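# What I learned from reading Ruth out loud for a whole month

Religion 2 final project, 05/03/2021

So my original plan was to compare study Bible notes across the whole Old Testament, and Dr. Siddiqui (kindly!) wrote "pick one book" on my proposal. I picked Ruth. It has four chapters and I figured I could read it all in one sitting, over and over, and see what changed for me.

I ended up getting through it 11 times. Most of those were at home after dinner, out loud, and my roommate Sandamali started correcting my pronunciation of Elimelech by the second week. I kept a notebook and wrote down one thing after each reading, even if it was small.
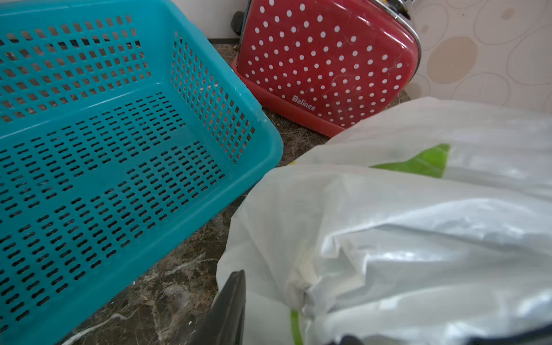 The first few entries are pretty boring, mostly me retelling the plot. Around the fifth one I got stuck on Naomi asking to be called Mara, and I stayed stuck there for days. I'd always hurried past her to get to Boaz and the barley. Kavinda, from my small group, thinks she's a lot like Job, and we argued about that for an entire lunch (I still think she's funnier).

I also asked nine people at church what they remembered about the book. Nearly everyone said "where you go I will go," and a couple thought Ruth said it to her husband, which I did too until high school!

If I did this over I'd use two translations from the start. I only switched near the end, and my notes from those readings are twice as long. The full notebook is stapled to the back, sorry about the handwriting.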